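Search this site Search Go

Clearing the water: how a trout farm at Sestano cut its losses in the grading season

Grading is the most disruptive routine job on a trout farm. Fish that have been feeding in the same tank for weeks are crowded, pumped over bars and sorted by width. Growth stalls for several days afterwards, and the weakest fish are lost.

The Sestano site, run by Andard, holds rainbow trout in 12 round tanks fed by a spring and topped up from a treated return loop. Until last December the tanks were graded on a fixed rota, whatever the spread of sizes in them. The rota has been dropped. A tank is now graded only when a sample shows that the largest fish are pulling away from the rest.

A sample is 100 fish, netted from three points in the tank and weighed individually. Weighing in bulk is quicker but gives only the mean, and the mean says little about spread. Two tanks with the same average weight can need quite different treatment.

Feed is withheld before grading. The length of the fast depends on water temperature, as the gut empties more slowly in cold water. Fish moved on a full stomach use more oxygen and foul the holding water with waste, which raises ammonia at the point where they are least able to cope with it.

Oxygen is logged in the crowd itself. Readings taken at the tank outlet looked sound throughout the old routine, while the water inside the net was a good deal poorer. The probe now hangs from the crowding screen, and the pump is stopped if the reading falls below the set limit. 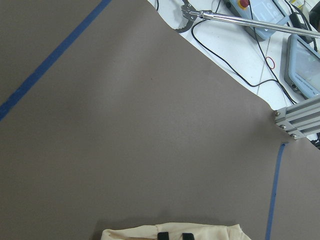

Pump and bars

The fish pump was supplied by Tremmont and lifts trout and water together through a smooth hose. Most scale damage was traced to one tight bend before the grader. The hose was rerouted with a wider curve, and the drop on to the bars was reduced by raising the receiving trough.

Bar spacing is checked with a gauge at both ends. A grader that is out of true by a small amount will send fish of one size into two tanks, and the work has to be done again.

Results

Over the first season without the rota, the site carried out 41 gradings against 77 in the season before. Deaths in the week after handling fell in every tank. Feed conversion improved slightly, although a milder winter may account for part of that.

Mnguni, which runs a larger farm on river water, is trying the same sampling method. Its intake temperature varies far more than a spring's, so the fasting times will have to be worked out afresh.

Last updated: 8th August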